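Pelel opens orders for two-hand gripper kit

Spare finger pads to be sold separately from March

Pelel has opened orders for its hand-held gripper kit, a set of two grippers that a person holds and works by hand to record tasks for robot training. The kit costs $2,075 and ships from the company's workshop in Sorden. Until now it had only been available to a small number of labs on a trial basis.

Each kit includes two grippers, one for each hand, along with cables, two pairs of finger pads, mounting hardware and a license for Drellska, the software that lines up the recordings from both hands. A computer is not included. Pelel says an ordinary desktop tower is enough for most jobs, and lists the minimum requirements on its order page.

The company is aiming the kit at groups that want to collect examples of everyday handling work without tying up a robot arm. An operator sits or stands at a table, picks things up, moves them and puts them down, and the recording is later used to train an arm fitted with the same style of fingers. Pelel sells a matching set of fingers for robot arms, but that set is priced separately and is not part of this offer.
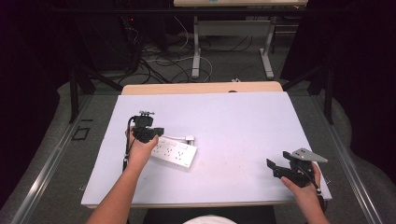 Cabling was the main complaint during the trial period. The kit is wired, and Pelel has decided to keep it that way for the first production run, saying that a wireless version would add weight and would need charging between sessions. The cables are thin and black and run back from each gripper along the operator's arm, which leaves the hands free to work over something like a power strip on the tabletop but does take some getting used to. Trial users asked for a longer lead so they could put the computer on the floor away from the table. The production kit has one, and it also comes with forearm straps that were missing from the early sets.

Small household and office items make up most of the suggested task list that comes with Drellska. The list has 50 entries, sorted by difficulty. Plugs, cords and outlets are in the hardest group, along with zippers and bottle caps. Pelel recommends starting with boxes and cups and moving on once both hands are giving clean recordings.

Setup takes up to 18 minutes, according to the manual. Most of that is calibration, which has to be repeated whenever a gripper is taken apart or its mounting bracket is moved. The manual also asks for a plain, light-colored work surface. Trial users who worked on patterned tabletops reported more dropped recordings, and Pelel now mentions this on the order page as well as in the manual.

Finger pads are the part most likely to need replacing. The edges get rough with use, and dust collects along the top of the pad. A chipped corner does not stop the gripper from recording, but the company advises changing pads as a pair, so that both sides close on an object in the same way. Replacement pads will be sold in packs of 4 from March. The small screws that hold them will be included in the pack.
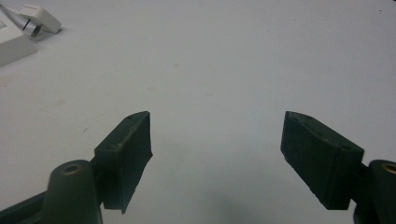

Availability and support

Orders are open now to buyers in the United States and Canada. The first kits are due to ship in February, with schools and university labs getting the same price as everyone else. Pelel is not offering a rental plan, although its reseller Kulkarni will lend a kit for two weeks to groups that are considering a larger order. Shipping both ways on a loan kit is paid by the borrower.

The warranty lasts one year and covers the grippers and cables. Finger pads are treated as wear parts and are not covered. Repairs are handled in Sorden, and Pelel asks customers to send in both grippers even if only one has a fault, as the two are calibrated together before they leave the workshop.

Drellska updates are free for the first year. The company has not yet set a price for updates after that. Groups that took part in the trial can keep their early kits and order the longer cables and forearm straps at cost by writing to the support desk before the end of January.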